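Mulltücher falten: Maße, Einlauf, Stapelhöhe

Nach dem dritten Umräumen des Wäscheschranks habe ich die Tücher einmal durchgemessen. Anlass war ein Fachboden, der nicht mehr zuging: Die Schublade darunter klemmte, weil der Stapel im Fach darüber nach vorn wegrutschte und über die Kante hing. Mull ist in dieser Hinsicht ein undankbares Material. Er trägt auf, er rutscht und er hält keine Bügelfalte.

Zum Bestand gehören Tücher aus zwei Quellen. Die älteren stammen von Rekha Subramaniam, die sie nach dem Abstillen weitergegeben hat. Die neueren habe ich bei Poninel als Meterware bestellt und selbst zugeschnitten. Beide sind doppellagig und weiß, beide vertragen 60 Grad. Im Griff unterscheiden sie sich deutlich, die älteren sind durch die vielen Wäschen bauschiger geworden und nehmen gefaltet mehr Platz ein.

Zum Einlauf. Doppelmull zieht sich bei der ersten heißen Wäsche zusammen, und zwar in Kettrichtung stärker als in Schussrichtung. Wer quadratische Tücher haben will, muss also vor dem Zuschneiden waschen oder rechteckig zuschneiden. Ich habe beim ersten Versuch weder das eine noch das andere getan. Das Ergebnis lässt sich benutzen, aber nicht sauber auf Viertel falten, weil immer eine Lage übersteht. Beim zweiten Stoffabschnitt habe ich vorgewaschen, im Trockner getrocknet und erst dann mit dem Rollschneider gearbeitet. Seitdem passt es.

Zweiter Punkt: die Kante. Ich habe drei Varianten ausprobiert.

Rollsaum mit der Overlock. Sauber, dünn, haltbar. Dauert wegen des Umfädelns am längsten und wellt sich, wenn der Differentialtransport nicht stimmt.

Doppelt eingeschlagen und gesteppt. Stabil, gibt aber an den Ecken acht Stofflagen übereinander — im Stapel summiert sich das.

Offene Kante, ausgefranst. Kostet keine Zeit und trägt nicht auf. Man muss nach den ersten Wäschen die losen Fäden abschneiden, danach verlangsamt sich das Ausfransen, hört aber nicht ganz auf. Für Tücher, die ohnehin als Spucktuch oder Unterlage enden, genügt mir das.

Das Ziergarn ist eine Nebensache, nach der ich trotzdem am häufigsten gefragt werde. Anitha Suvarna hat mir eine Konenrolle mit Farbverlauf überlassen, Polyester, auf dem Etikett steht nur die Nummer 333. Mit einem engen Zickzack genäht, wechselt die Farbe alle paar Zentimeter von selbst. Wichtig ist eine geringe Oberfadenspannung, sonst zieht die Naht den Mull zu einem Kräuselstreifen zusammen. Unter den Stoff lege ich einen Streifen Seidenpapier, der sich hinterher abreißen lässt. Nadel Stärke 70, Mikrotex. Mit einer 90er entstehen im lockeren Gewebe sichtbare Löcher.

Nun zum Falten. Üblich ist die Reihenfolge halb, halb, Drittel. Dabei liegt der Bruch der letzten Faltung als dicke Rolle auf einer Seite, und die Gegenseite bleibt flach. Legt man alle Tücher gleich orientiert aufeinander, kippt der Stapel. Abhilfe: jedes zweite Tuch um 180 Grad drehen. Damit bleibt der Stapel bis zu einer Höhe gerade, die für mein Fach ausreicht.
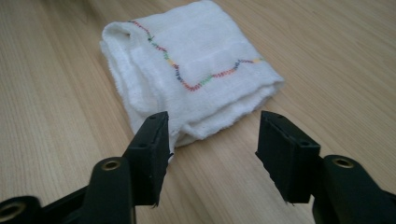 Glattstreichen hilft übrigens nur vor der letzten Faltung. Danach verschieben sich die inneren Lagen gegeneinander, und man erzeugt Beulen, die vorher nicht da waren. Ich streiche zweimal von der Mitte nach außen, falte zu Ende und fasse das Paket dann nicht mehr an, außer um es in den Schrank zu legen.

Rhys Ngata hat mir geschrieben, er rolle seine Tücher und stelle sie senkrecht in einen Kasten. Das habe ich am Sonntag mit einem Stekport-Einsatz nachgestellt. Es passen 6 Rollen in eine Reihe, danach drückt es. Vorteil: Man kann ein Tuch herausziehen, ohne die anderen zu bewegen. Nachteil: Die Rollen gehen auf, sobald Lücken entstehen, und nach zwei Tagen ohne Nachfüllen liegt alles quer. Für den Wickelplatz ist der Kasten brauchbar, für die Vorratshaltung bleibe ich beim Stapel.

Offen ist noch die Frage nach dem Weichspüler. Ich verwende keinen, weil die Saugfähigkeit leidet. Despina Tzavaras meint, ein Schuss Essig im letzten Spülgang mache den Mull weniger bauschig und damit flacher. Das werde ich mit den neueren Tüchern testen und vorher wie nachher die Stapelhöhe messen — Ausgangswert sind 103 Millimeter, unbelastet, frisch aus dem Trockner.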